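Pirkbridge 论坛 > 机械臂与编程 > 示教方法
主题：手拖示教和遥控示教，录数据的时候应该选哪一个？

Bakari Minja
楼主
发表于 2018年4月16日

各位好。我在这个版块看了很久，第一次自己开主题。中文是我后来学的语言，如果有的句子不清楚，请指出来，我会再写一遍。

我的情况是这样的。我们小组在 Istville，有一台单臂，末端是平行夹爪。任务很简单：桌上有网球，有橙色的块，有圆盘子，机械臂要按照要求把东西放进盘子，或者从盘子里拿出来。我们不写固定的程序，是由人来示教，录下关节角度、夹爪的开合和相机的画面，然后用这些数据训练一个模型。

开始的时候，我们全部用手拖。一个人站在机械臂旁边，打开零力模式，握住手腕，带着它走一遍。用这个方法录了 500 条。后来我们买了 Baert 的遥控手柄，剩下的都用手柄录，现在一共是 1054 条。

我的问题是：两种数据放在一起训练，结果比较奇怪。如果只用手拖的数据，手臂走得很顺，但是在夹球以前常常停一下，有时候夹空。如果只用遥控的数据，夹得比较准，但是路线弯弯曲曲，好像一个人在黑的房间里走路。两种混在一起，它有时候前半段像手拖，后半段像遥控，中间会犹豫。

我想知道大家是怎样选择的。是只保留一种，还是有办法把两种合在一起？另外，我们在五月要把这个任务给别的小组看，所以没有时间全部重新录。

补充几个条件，免得大家再问：
桌子是白色的，桌面高度不变。
相机有固定的，也有装在头部高度的。
夹爪没有力传感器，只知道开口的宽度和电机的电流。
夹球的任务里，我要求示教的人先到球的正上方，再垂直下去，夹住以后提起来，到盘子上面再放低，最后松开。

最后一个要求，大家并不总是遵守。有的人喜欢从侧面斜着进去，他们说这样快。还有放球的高度，我写的是“贴近盘子再松开”，可是“贴近”这个词每个人的理解都不一样。松得太高，球会跳一下，然后越过盘子的边滚走；放得太低，夹爪的指尖会碰到盘子，盘子就移动了，下一条的位置也就变了。
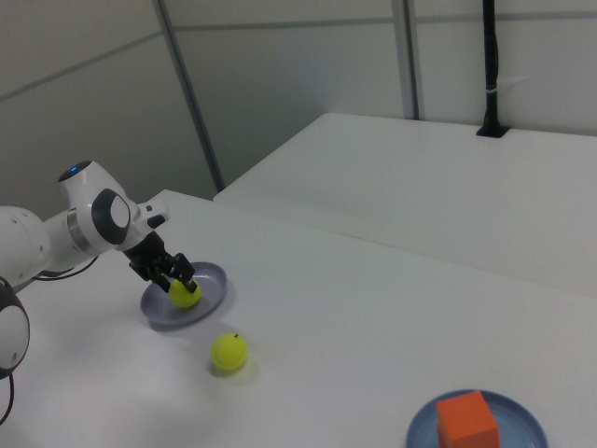 Eldana Kahsay
回复楼主

我觉得你应该先把“混在一起”这件事停下来。两种示教的速度分布完全不同，模型学到的是平均，平均的动作往往谁也没有做过。你说的“中间犹豫”，很可能就是这个原因。

我的建议是只保留遥控的数据。我知道手拖比较舒服，也比较快，但是手拖有一个很大的问题：人的手和手臂会进到相机的画面里。训练的时候，模型每次都看见一只人的手握着手腕；执行的时候，这只手没有了。你想一想，对模型来说这是两个不同的世界。

如果你一定要用手拖的数据，可以先拖一遍，只记录关节，然后让机械臂自己重放一遍，重放的时候再录画面。这样画面里就没有人。代价是每一条要花两倍的时间。

Szymon Kołodziej
回复 Eldana Kahsay

我不同意“只保留遥控”。

我在 Stostbridge 做过一年示教的工作，主要是教工人怎样教机器。遥控的数据看起来干净，可是里面有很多东西是人在适应手柄，和任务没有关系。比如一个人想往左移动一点，他推手柄，手臂晚一点才动，他以为推得不够，又推一下，结果过头了，再退回来。这些来回都录在数据里。楼主说的“弯弯曲曲”，我认为就是这样来的。

手拖的时候，人直接感觉到手臂的重量和惯性，所以他走的路线是适合这台手臂的。这个信息很宝贵，丢掉很可惜。

至于画面里的手，重放一次就可以解决，Eldana 自己也写了。时间两倍，但是第二遍不需要人一直握着，人只需要把桌面恢复原样。

Eldana Kahsay
回复 Szymon Kołodziej

“只需要把桌面恢复原样”，这一句写起来很短，做起来很长。球是圆的。你拖的时候球在一个位置，夹走了，放进盘子，然后你要把它放回原来的位置，误差要小于夹爪能容忍的范围。块还可以沿着边对齐，球没有边，你放下去，手一离开，它就自己转一点。

我做过重放，第一天的重放有很多条是夹空的。后来我们在桌面上用铅笔画了很淡的圈，情况好一些，但是相机能看见铅笔的圈，模型也能看见。擦掉以后又留下灰色的痕迹。

Szymon Kołodziej
回复 Eldana Kahsay

不要画在桌上。用一张透明的薄膜，上面打孔，把球放进孔里，然后把薄膜提起来拿走。我们用的是装文件的那种硬一点的透明封套，剪开以后就够大。固定薄膜的时候靠住桌子的一个角，每次都会在同一个地方。

球转一点没有关系，位置对就可以。它是一个球。

Naveen Bhatia

我来晚了一些，把前面都读了一遍。想先问楼主几个问题，再给意见。

一，手柄到手臂的延迟是多少？你们测过没有？
二，遥控的时候，操作的人看的是手臂本身，还是屏幕上的画面？
三，零力模式的补偿里有没有把夹爪的重量算进去？

第三个问题看起来和数据没有关系，但是我见过很多次：装了夹爪以后没有更新负载参数，零力模式下手腕总是慢慢往下沉。示教的人会不自觉地往上托，所以录下来的每一条轨迹，末端都有一点向上的倾向。人感觉不到，模型学得很清楚。

Bakari Minja
回复 Naveen Bhatia

谢谢，问题很有用，我今天去实验室一个一个看了。

延迟：我用一个很笨的办法测的。把手柄和机械臂放在同一个慢动作录像里，快速推一下手柄，然后数画面之间的差。结果是大约 80 毫秒。我不知道这个数字算大还是算小。

看什么：两种都有。刚开始大家直接站在桌子旁边看手臂。后来有同事说，应该只看屏幕，因为模型也只有相机。所以后来的数据是看屏幕录的。我没有在文件里记下哪一条是哪一种，这是我的错误。

负载参数：你说对了。里面填的还是没有夹爪的时候的数字。我把夹爪的重量和重心填进去以后，再打开零力模式，手腕停在那里不动了。以前我一直以为“慢慢下沉”是零力模式应该有的样子。

所以现在我的手拖数据，可能每一条都带着这个向上托的力。轨迹本身还能用吗？

Naveen Bhatia
回复 Bakari Minja

轨迹还是能用的。你记录的是关节角度，不是力矩，所以托的力没有直接进到数据里，进去的只是它造成的形状。你可以画出末端高度的曲线，看夹球以前的那一小段。如果很多条都是先低一点再抬起来，那么就是它。你说的“夹球以前常常停一下”，说不定也在同一个地方：人在那里一边托着手腕，一边找位置，还要腾出手指去按夹爪的按钮。

再问一个：手拖的时候，夹爪是谁关的？同一个人，还是旁边的人？

Bakari Minja
回复 Naveen Bhatia

是同一个人，用脚踏开关。但是脚踏的线比较短，人要先把脚移过去，所以会停。你这样一问，我才把这两件事连在一起。我以前只检查手臂，没有检查脚。

Szymon Kołodziej

脚踏放的位置要让人不用低头看。最好固定在地上，用胶带，并且让每个人自己试了以后再固定。我们那里的人换班的时候第一件事就是移动脚踏，每个人习惯的脚也不一样。

另外，停顿可以从数据里去掉。找出关节速度接近零、夹爪也没有变化的那些帧，剪短。不要全部剪掉，夹爪闭合的时候手臂本来就应该停着，那一段要留着。

Eldana Kahsay
回复 Szymon Kołodziej

剪停顿的时候请小心。有的停顿里有信息。比如人在等球不再滚动，这时候停着是对的，如果你剪掉了，模型就学会了在球还在滚的时候下去夹。

我宁可重新录，也不愿意用剪过的数据。

Szymon Kołodziej
回复 Eldana Kahsay

如果球还在滚，那么这一条从开始就不应该录。示教以前桌面要先静止，这是准备工作的规定。

我们对“重新录”的态度不同，我想是因为我们付的代价不同。楼主写了他在五月要展示，你让他全部重录，他就没有时间训练了。

Eldana Kahsay
回复 Szymon Kołodziej

我没有说全部重录。我说的是，有问题的部分宁可少，也不要修。少一些数据，但是我知道里面是什么。修过的数据，三个星期以后我自己也不记得修了什么。

Ekua Lamptey

我从操作员这一边说几句话。你们讨论的都是数据，我每天做的是握手柄的工作，也拖过不少机械臂。

拖的时候最累的是肩膀。手腕握着，手臂要举在一个不自然的高度，脚还要踩开关。第一个小时的轨迹很漂亮，后面就越来越短、越来越直，因为我想快点结束。如果你按照时间顺序看我的数据，会看见我什么时候累了。

遥控的时候累的是眼睛和耐心。尤其是看屏幕做，深度很难判断。从上面看，夹爪好像已经在球的两边，下去一碰，球跑了。所以我会先看影子。夹爪的影子和夹爪本身越来越近，就知道快到桌面了。后来换了灯，影子淡了，我那几天做得很差。

所以我的意见是：不要问哪一种方法好，先问这一条是谁做的、做了多久。楼主有几个操作员？

Bakari Minja
回复 Ekua Lamptey

一共 7 个人，包括我。其中有的人只做了一个下午。操作员的名字我记在一个单独的表格里，可以和文件对上。幸好这个做了。

影子的办法我没有想到过。我们的灯是很均匀的，影子比较软，但还是能看见。我会告诉大家试一试。

关于累的问题，我把自己录的那一部分按时间排好，看了一遍。你说得很准。开始的时候我按照自己的规定，先到正上方再垂直下去；到了后面，我也是从侧面斜着进去的。我批评过别人这样做，现在要向他们道歉。

Naveen Bhatia

Ekua 说的深度问题，我想接着说一点。有的人觉得遥控的人应该只看屏幕，这样“人和模型的条件相同”。这个说法我听过很多次，我不太相信。模型可以同时看几个相机，人在屏幕上一次只能认真看一个。让人只看屏幕，得到的是更差的示教，并没有得到更公平的示教。

但是反过来也有风险。如果人站在桌边，可以看见相机看不见的东西，比如夹爪后面的球，那么他会根据模型没有的信息做决定。模型学的时候就只能猜。

所以我的做法是：人站在桌边，但是任务开始以前先检查一次相机画面，要夹的东西如果被手臂挡住了，就换一个起始姿态。

Eldana Kahsay
回复 Naveen Bhatia

这一点我完全同意。我们吵了这么多楼，终于有一个地方我可以只写“同意”。

Szymon Kołodziej
回复 Naveen Bhatia

我部分同意。检查一次不够，手臂走到一半的时候还会挡。不过作为最低的要求可以。

Bakari Minja
楼主

我这几天按照大家的建议做了一些事情，写下来，也许对后面看这个主题的人有用。

首先是整理。我把所有的条目重新看了一遍，每一条加上四个标签：方法（手拖或者遥控）、操作员、是看手臂还是看屏幕（能想起来的才填，想不起来的写“不明”）、从上方进还是从侧面进。这个工作很无聊，我一边听广播一边做的。做完以后我发现，方法和进入的方向是有关系的：手拖的人大多从侧面进，遥控的人大多从上方进。原因我猜是这样的，手拖的时候人站在侧面，往身体的方向拉比往下压容易；遥控的时候，手柄上“向下”是一个单独的方向，按着就可以了。

所以我以前比较的“手拖和遥控”，里面有一部分是“侧面和上方”。这两个问题混在一起了。

然后是试训练。我做了三个小的试验，都用同样的设置。只用从上方进的手拖数据，夹空明显少了。只用从上方进的遥控数据，和以前差不多。两种从上方进的合在一起，犹豫还有，但是变轻了。这只是看机械臂做的印象，我还没有认真做评估，请不要把它当成结论。

还有一件事想请教大家，是关于起始状态和指令的。

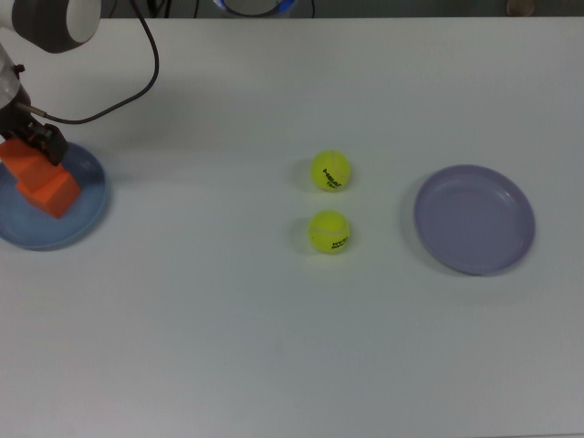
我们每一条示教都配一句话的指令，操作员在开始以前先读出来，然后再动手。问题是同一个动作可以配很多句话，而且“放进去”和“拿出来”的示教，中间有一段几乎是一样的。比如夹爪夹着橙色的块，停在左边浅蓝色的盘子上方，两个网球在桌子中间上下排着，右边浅紫色的盘子空着。如果只给模型看这一个瞬间，它没有办法知道下一步应该往下还是往上。人也没有办法知道。我们的模型现在每次只看当前的画面和那一句指令，不看以前的画面。我想问的是，应该给它加上前面几帧，还是应该把指令写得更细，比如把“拿起来”和“放下去”分成两句，录成两条？

Naveen Bhatia
回复 Bakari Minja

如果指令写的是“把橙色的块放到蓝盘子里”，夹爪已经夹着块、在盘子上方，那么往下就是对的。指令写的是“把橙色的块从蓝盘子里拿走”，同样的画面，往上就是对的。所以只要指令里有方向，一个瞬间也够用。麻烦的是“整理桌子”这种指令，方向不在句子里。

我会先把所有没有方向的指令改掉，再考虑加历史画面。加历史画面有它自己的问题：模型很容易学会“刚才在往下，所以继续往下”，它就不看桌子了。手拖的数据特别容易这样，因为手拖的动作很连贯。

Szymon Kołodziej
回复 Bakari Minja

分成两条是可以的，但是请不要事后剪。要在示教的时候就让人做成两条：夹起来，停在上方，结束；然后从上方开始，放下，结束。事后剪开的话，第一条的结尾已经带着往下一步去的速度。执行的时候它会冲过去一点。

手拖的时候特别明显。人拖得顺了以后，拿起来和送过去是一个弧线，没有哪一点可以叫“结束”。

Eldana Kahsay
回复 Bakari Minja

我有一个比较小的意见，是关于颜色的词。你写“浅蓝色”和“浅紫色”。你们的操作员都是这样叫的吗？紫色偏蓝的盘子，换一个角度或者换一个相机，有的人就叫它蓝色。如果桌上还有一个蓝盘子，“放到蓝盘子里”就变成有两个答案的句子了。

请你查一下指令的文字。我猜里面至少有三种叫法。

Bakari Minja
回复 Eldana Kahsay

我查了。有“紫盘子”“浅紫盘子”“蓝紫色的盘子”，还有一个人写“另外那个盘子”。最后这一种我已经和他谈过了。

更不好的是，从固定相机的画面看，那个浅紫色的盘子真的偏蓝。我自己如果没有站在桌子旁边，也会写成蓝色。所以写指令的人如果是看着录像补写的，和站在旁边读出来的人，用的词不一样。

我想换一个颜色差别大的盘子，但是那样旧的数据就和新的不一致了。

Ekua Lamptey
回复 Bakari Minja

别换盘子。把叫法写在一张纸上，贴在操作员看得见、相机看不见的地方。我们那里就是一张纸，上面写“东西”和“名字”，谁都不可以自己发明。开始的时候大家觉得像小学，后来习惯了。

还有，指令最好由另外一个人读，操作的人只听。自己读自己做，很容易先想好怎么做，再选一句容易的话。

Szymon Kołodziej
回复 Ekua Lamptey

两个人录一条，人工就多一倍。小的组做不到。

Ekua Lamptey
回复 Szymon Kołodziej

可以提前录好音，打乱顺序，用脚踏播放下一句。反正脚踏已经在那里了。只是要多一个踏板，别和夹爪的那个放得太近。这个我有经验，我曾经想听下一句，结果把球扔了。

Naveen Bhatia

回到楼主最早的问题，就是两种数据怎么合。我现在的看法是这样的，供参考：

第一步，按照进入的方向分，只留下一种，我会选从上方。从侧面进的时候容易碰到旁边的球，而且夹爪没有力传感器，碰了也不知道。

第二步，把两种方法的速度统一。最简单的是按照路程重新采样，让每一步走的距离差不多。夹爪开合的那一段单独处理，保留原来的时间。

第三步，给每一条加上一个方法的标记，作为模型的输入。训练的时候告诉它“这是手拖”或者“这是遥控”，执行的时候你固定选一个。这样它不用去猜平均。

第四步，手拖的画面里有人手的，先不要用画面，或者重放以后再用。

Eldana 会说第二步是“修数据”。我承认是。但是它是对所有的条目用同一个规则，写在代码里，三个星期以后打开还能看见。

Eldana Kahsay
回复 Naveen Bhatia

用规则、写在代码里、原来的文件不动，这样我可以接受。我反对的是用手一条一条地剪。

第三步我有疑问。标记和画面里有没有人手完全对应，模型不需要你告诉它，它自己就能看出来。如果重放以后画面里没有手了，那么标记才有意义。所以第四步应该放在第三步前面。

Naveen Bhatia
回复 Eldana Kahsay

对，顺序应该换。谢谢。

Szymon Kołodziej

还有一个选择没有人提过：遥控走大的路线，最后一段用手拖。或者反过来。我见过有人这样做，遥控把手臂带到球的上方，然后操作员走过去，用手把手腕修正一点，再回来遥控夹。结果夹得很准。

Ekua Lamptey
回复 Szymon Kołodziej

做过。请不要让我再做了。走过去、走回来，一个上午下来，我的腿比肩膀还累。而且每次进机械臂的工作范围以前，都应该先切换模式，确认它不会自己动。人一急就会忘记切换。我们后来规定，遥控模式没有退出，不可以伸手进去，这个方法就自然没有人用了。

Szymon Kołodziej
回复 Ekua Lamptey

安全的这一点我接受。应该写在最前面。

Bakari Minja
楼主

非常感谢大家，我没有想到会有这么多回复。我把准备做的事情列出来，如果有错误，请在下面写。

负载参数已经改好，旧的手拖数据先看末端高度的曲线再决定留不留。
脚踏用胶带固定，换人的时候重新试位置。
从侧面进的条目先放到另外的文件夹，不删除。
手拖的条目挑一部分重放，用 Szymon 的薄膜放球。
没有方向的指令全部改写，盘子的名字写在纸上。
新录的“拿”和“放”分成两条，在示教的时候就分开。
每个人连续录的时间要短一些，具体多长我和大家商量。
遥控模式没有退出，手不进工作范围。

薄膜我昨天已经剪了一张。第一次提起来的时候，薄膜带了静电，球跟着动了。用湿布擦一擦薄膜，再等它干，就好一些。Szymon，你们那里也有这个问题吗？

Szymon Kołodziej
回复 Bakari Minja

有，冬天比较严重。孔要剪得比球大一点，不要贴着。提的时候慢，先抬一边，再抬另外一边。

Eldana Kahsay
回复 Bakari Minja

重放的第一批录完以后，请把夹空的比例写上来，不好看也请写。我想和我们的比较一下。

Bakari Minja
回复 Eldana Kahsay

好的，我会写在这个主题里。这个星期先录球，块放在后面。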